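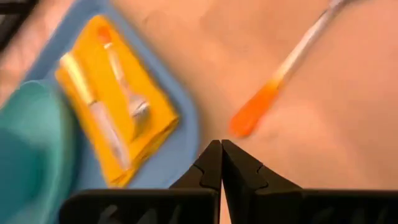 Figure 3. A smooth, slightly curved beige-tan surface under even light.

4.2 Judged softness of plain surfaces

The first part of the study dealt with surfaces that carry a clear pattern, such as weave, grain or stitching. This section deals with plain ones. Plain surfaces are harder to judge by eye because there is little detail to go on. A reader who looks at a smooth surface with gentle shading, as in Figure 3, has to work from color, from the way light falls off across the curve, and from whatever he or she already believes about things of that kind.

Ratings were collected at two sites, the Domby reading room and the clinic at Brollham. A total of 134 adults took part. Each was shown a set of plain samples from a distance at which they could not be touched, and was asked to rate each one from 1 (hard) to 7 (soft). They were then allowed to press the sample with one finger and rate it again. After incomplete forms were removed, 1,090 pairs of ratings were left for analysis. The Brollham sessions began on 4th February and the Domby sessions followed once those were finished. The same samples were used at both sites and were wiped down between participants.

The samples were made up by Jollidon in two shapes, flat and curved, and in four colors: white, tan, gray and dark blue. Under the outer layer was either a firm board or a foam backing. The outer layer was the same for all samples of a given color, so that a firm and a soft sample could not be told apart by finish. Participants were not told how many kinds of backing there were.

Shape had the largest effect on the first rating. Curved samples were rated softer by eye than flat ones at both sites and in all four colors. This held even when the curved sample had a firm board behind it. Several participants said in the comment box that a rounded surface "looks filled," and one wrote that a flat panel could be a wall or a table but a curved one was "more like a cushion." We take these comments as a fair account of what people were doing, though they were written after the task and may have been tidied up in the telling.

Color had a smaller effect. Tan and white samples were rated softer than gray and dark blue ones. The difference was clear for curved samples and weak for flat ones. An earlier pilot by Amoah, run with upholstery swatches in July, found the same order of colors but a much wider gap between them. The swatches in that pilot differed in thickness as well as color, and this may explain the wider gap. It is also possible that people who handle fabric for a living, as most of the pilot group did, have stronger views about what a pale fabric feels like.

Lighting was kept even across all sessions. We had planned to add a second condition with a single lamp placed low and to one side, and did so for one group at Domby. Under the side lamp, flat samples were rated slightly harder than before and curved samples were rated slightly softer. The group was small - only 21 people - and the result should be read with care. It does agree with the general view that people use shading to judge how round a thing is, and then use roundness to judge how soft it is.

The second rating, made after pressing, corrected most of the errors in the first. It did not remove them all. Firm curved samples were still rated softer than firm flat samples after touch, although the two used the same board and the same outer layer. One reading is that the first rating acted as an anchor and participants were unwilling to move far from it. To check this, 13 participants at Brollham pressed the samples without rating them by eye first. In their ratings the gap between curved and flat samples was smaller but still present. Anchoring therefore seems to be part of the answer only.

Age made no clear difference. Participants over sixty used the middle of the scale more often than the rest, both before and after pressing, but the order in which they placed the samples was the same. We did not ask about eyesight, apart from noting whether glasses were worn, and this should be done in any later version of the task.

Two problems with the method should be noted. First, the seven-point scale has no fixed meaning, and what counts as a 5 for one person may be a 3 for another. We compared each person's ratings only with their own, but this limits what can be said about the size of any effect. Second, the foam began to lose its spring toward the end of the Domby sessions. The worst samples were replaced from a spare set held at Atinga, and ratings from the day before the change were left out of the analysis.

Section 4.3 takes up the patterned samples again and compares them with the results given here.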